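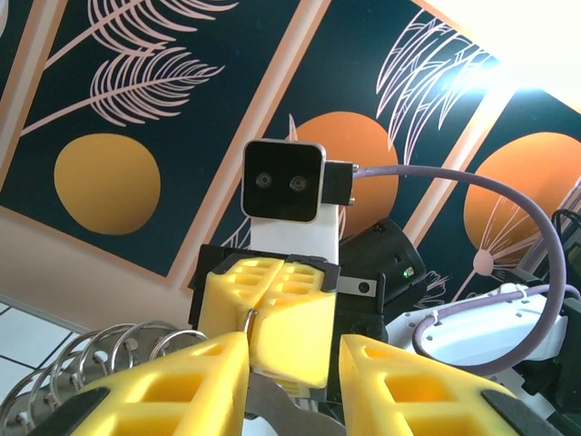

Facing grippers with yellow fingers, one of them holding a small metal ring.

Equipment planning for two-arm robot cells is the process of deciding what to buy, in what order, and with what reserve, before a pair of robot arms is put to work on a shared task. It covers the arms, the grippers, the cameras and cabling, and the parts that wear out. The practice is used by small laboratories and workshops that cannot return to their funders each time a component fails.

Scope

A plan normally separates capital items from consumables. Arms, controllers and mounting rails are capital items and are written off over several years. Gripper fingers, cable clips and lens covers are consumables and are paid from the running budget. Cameras fall between the two, and practice varies. The workshop at Pundside lists them as capital items; Tralidari, a leasing firm, treats them as consumables after the first year.

Soft fingers are often under-budgeted. A perforated or honeycomb-patterned finger gives way around small objects such as rings and thin plates, but its edges wear against metal. The Obradović schedule, a planning table used in several training courses, allows 3 spare sets per gripper in the first year and 2 in each year after that. 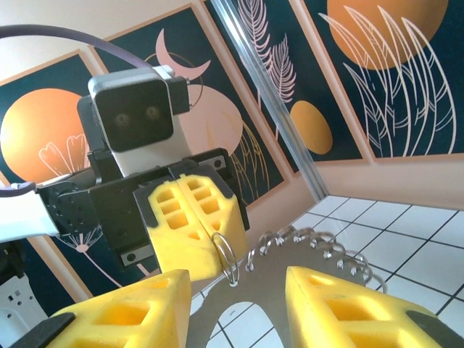 Handover work, in which one arm passes a part to the other, raises the cost of a cell in ways that a single-arm quotation does not show. Both grippers must reach the same point, so the arms are mounted closer together and more of the cable run is exposed to movement. Cables are priced by length, with an allowance for slack at each joint. Test pieces are also entered as a separate line. Polished metal parts are harder for cameras to read than matte ones, and buyers who expect to handle them are advised to ask for a trial with their own parts before signing.

Order of purchase

Most plans place the arms first because of their long delivery times. Grippers are ordered once the list of parts to be handled is settled. At Forton, where the grippers were bought first, the mounting plates did not match the arms and adapters had to be made, which delayed the cell by 105 days. The Forton case is commonly cited in favor of buying arm and gripper from one supplier, although doing so limits later changes.

Floor space, power outlets and lighting are usually charged to the building budget and are left out of the equipment total. Where the two budgets close in different months, commonly March and June, the building work is approved first.

See also: Capital budgeting; End effector; Spare parts management

Categories: Robotics | Industrial equipment | Purchasing and procurement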